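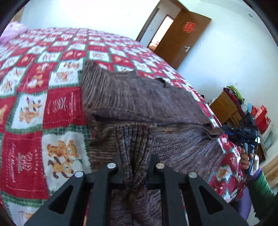
# Stondlow Knitting Words

Welcome, and thank you for stopping by! Stondlow is a little glossary of knitting terms, collected from old pattern leaflets, letters and a good many kitchen-table conversations (with tea, usually). It started when Sorin Stoyanova inherited a box of patterns and couldn't make sense of half the abbreviations, and it has been growing ever since.

## What's inside

There are 354 entries in `terms.csv`, drawn from 13 leaflets and some 216 handwritten notes. Each row has these columns:

- `term`: the word or abbreviation as it was written, odd spelling and all
- `meaning`: a plain explanation in American English
- `source`: leaflet or note, with its box number
- `region`: filled in only where we felt sure

A typical row looks like this:

```
term,meaning,source,region
wyif,with yarn in front,leaflet-04,
```

## Known gaps

Cables are well covered and lace is thin, I'm afraid. Two of the leaflets had water stains, so a few meanings are our best reading of a smudge; those carry a `?` at the end. British and American needle sizes are both left exactly as printed, so please check before you cast on a whole sweater! Vasilis Kneževič went through the crochet terms in August and moved them into `crochet.csv`, which is still short but much tidier than it used to be.

## Adding a word

Open an issue with the term, what you think it means and where you came across it. A line copied out of your grandmother's notebook is perfectly welcome, and so is a correction. Sorin reads everything, though replies can be slow while the Burano leaflets are being typed up.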